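Why do we see colours?

Reading page for ages 8 to 11
From the Plulesdale Children's Science Library
Last changed: March 26, 2019

Take a box of crayons and put them on a table. The big Bailly box, which we use in the library, has 48 colours. Your eyes can tell all of them apart in less than one second, and they can see many more colours than this. How do they do it? To understand it we have to begin with light.

White light is a mixture

The light from the sun looks white to us, or a little yellow in the evening. But white light is a mixture of many colours which travel together. Normally we do not notice them, for they arrive all at the same time.

Sometimes the colours are separated. You have seen this if you ever saw a rainbow. The light of the sun goes into small drops of water in the air. Inside the drop it bends, it is reflected at the back, and it bends again on the way out. Red light bends a little less than blue light, and so every colour leaves the drop in a slightly different direction. Then we see them side by side: red, orange, yellow, green, blue and violet. Some people put indigo between the blue and the violet. In a real rainbow there are no borders between the colours. They change slowly from one to the next, and how many you count depends on how many names you know.

Light travels as waves, and you can imagine them like waves on the sea, only very much smaller. Red light has long waves. Violet light has short waves. Green is somewhere in the middle.

What does a tomato do with the light?

A ripe tomato is red. But the tomato does not make any light itself. If you take it into a cellar and close the door, and there is no lamp, you cannot see it at all.

When white light falls on the tomato, the skin swallows most of the green and blue light. Scientists say that it absorbs this light. The red light is not swallowed. It bounces back from the tomato, and a part of it comes into your eye. So the colour that you see is the part of the light that the tomato did not keep.

A leaf absorbs much of the red and the blue light, and it needs them to make its food. The green light is used less, and more of it comes back to us.

What about white and black? White paper sends back nearly all of the light. Black paper keeps nearly all of it. The light which is kept becomes warmth, and this is why a black T-shirt becomes hotter than a white one when you stand in the sun in June.

Inside your eye

At the front of your eye is a round black spot, the pupil. It is a hole, and the light goes in through it. Behind the pupil there is a lens, and at the back of the eye there is a thin layer called the retina. The retina is full of tiny cells which notice light. There are two important kinds of them.

The first kind are the rods. They are very sensitive and they work well when it is nearly dark, but they cannot tell colours apart.

The second kind are the cones. They need more light, and they are the cells that we use for colour. Most people have three types of cones. One type answers best to short waves, one to middle waves and one to long waves. To make it easy, people often call them blue, green and red cones, although these names are not completely exact.

Each cone can only say "I get a lot of light" or "I get a little light". A single cone does not know any colour. Your brain must compare the messages from all three types. If the long-wave cones answer strongly and the others are rather quiet, the brain says: red! If the long-wave and the middle-wave cones both answer strongly, the brain says: yellow!

Why are colours gone at night?

Try this in your bedroom. Choose five socks in different colours and put them on the bed before it becomes dark. In the evening, switch off the lamp and wait ten minutes. After this time you can probably see the shapes of the socks quite well. Now try to say which one is the red one - you will find that it is difficult.

In weak light your cones have almost nothing to do. The rods do the work, and with rods you see only lighter and darker grey. The socks have not changed, of course. Switch on the lamp and the colours are back.

Do animals see the same colours?

No, and there are big differences.

Dogs have only two types of cones. They can see blue and yellow well, but red and green look similar to them. If you throw a red ball into green grass, your dog will find it mostly with its nose. A blue ball is easier.

Bees have three types like us, but theirs are different. A bee cannot see red as we do. On the other hand it sees ultraviolet, a light with such short waves that our eyes miss it. Many flowers have patterns in ultraviolet which show the bee where the sweet nectar is. For us such a flower can look plain yellow.

Many birds have four types of cones. We cannot really imagine what the world looks like for a blackbird.

Mixing paint and mixing light

If you mix yellow and blue paint, you get green. Mix many paints together and you get a dark brown mud. Every paint absorbs a part of the light, and when there are many paints, not much light is left over.

With lamps it works in the other direction. When you shine a red lamp and a green lamp on the same place on a white wall, this place looks yellow. Add a blue lamp and it becomes white, or nearly white.

The screen of a tablet uses this. It has very small points that shine red, green or blue. If you look at a yellow banana on the screen, no yellow light is coming out of it. The red and the green points are on, and your brain does the rest.

Try it yourself: a colour wheel

You need white cardboard, a cup, scissors, crayons and a short pencil.

1. Put the cup on the cardboard, draw around it and cut out the circle.
2. Divide the circle into six parts, like a cake.
3. Colour the parts red, orange, yellow, green, blue and violet. Use light, even colouring.
4. Ask an adult to make a small hole in the middle, and push the pencil through it.
5. Spin it on the table as fast as you can.

The colours change so quickly that your eyes cannot follow them. They mix into one pale colour. It will be more grey than white - crayons are never perfectly pure, and some light is lost.

When red and green look alike

Some people are colour-blind. This does not mean that they see only black and white, which is very rare. Most of them have one type of cone that is missing or works a little differently, and usually they have trouble with red and green. It is more common in boys: one boy in twelve has it, and only one girl in 200. People are nearly always born with it, and it does not hurt.

A colour-blind child may find it hard to say if a strawberry is ripe. Board games can be a problem too, if the red and the green pieces have the same shape. It helps to draw a sign on the pieces, for example a dot on all the red ones. Traffic lights are easier, as the red light is at the top and the green light is at the bottom.

Red blocks and green blocks, together in one grey metal bin, are easy to tell apart for most of us. For a person with this kind of eyes they may look nearly the same.

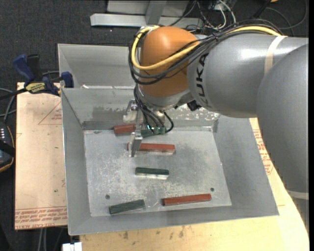
Words to remember

Absorb: to take in and keep. A black shirt absorbs light.
Cones: the cells in the eye that we need for colours.
Pupil: the hole where the light enters the eye.
Retina: the layer at the back of the eye, with the rods and cones.
Rods: the cells that help us to see when it is nearly dark.
Ultraviolet: light that bees can see and we cannot.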